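Support ticket: booking calendar showing the wrong times
Product: Pelow Bookings
Status: Solved
Opened: July 25, 2021

Hello and thanks for writing in, and for being so patient with us over the weekend! You told us that customers at your Ovance shop were picking a 5 pm slot, getting a confirmation for 7 pm, and then turning up while you were having your tea. We had a good long look through the account and I've put everything down below, in case your other shop runs into it too.

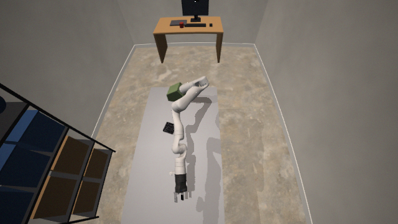 Jiang
Customer Support, Flistano Help Desk

I started with the confirmation emails, which were fine in themselves. They were only passing along what the calendar told them. The calendar had been set to Perth time when the account was opened, while the shop's own page was set to Sydney time. In April that gap is usually 2 hours, so it fits what you were seeing (and I'm sorry the winter change muddied things when we first spoke).

I corrected the calendar and then re-sent the 110 confirmations still waiting in your queue. Your regulars may get a second email, so a little note on your front page might save you a few phone calls.

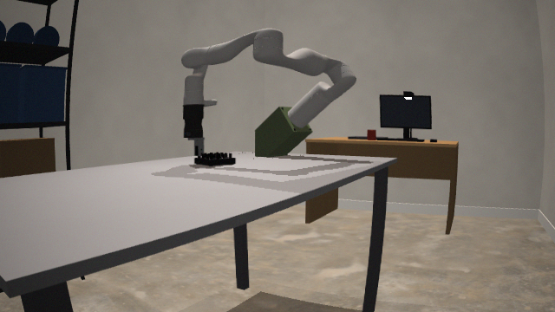

Will I lose my old bookings if I change the time zone myself?
Your old bookings stay in the calendar, and you can still find them under History with the customer's notes attached.

If you'd like to check the second shop, pop into Settings, choose Location, and compare the time zone there with the one under Calendar. Save both pages, even if you only changed one of them, then sign out and back in again.
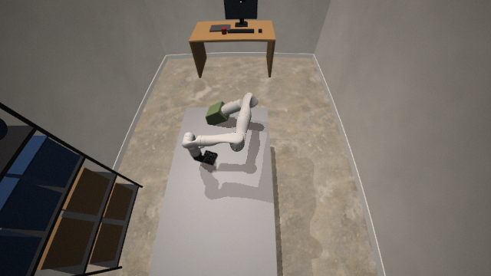

If the times are still wrong

Clear your browser's saved pages and make one test booking under your own name. Should the email still disagree with the calendar, reply to this ticket and paste in both times. We keep solved tickets open to replies for 7 days, and I'm very happy to have another look.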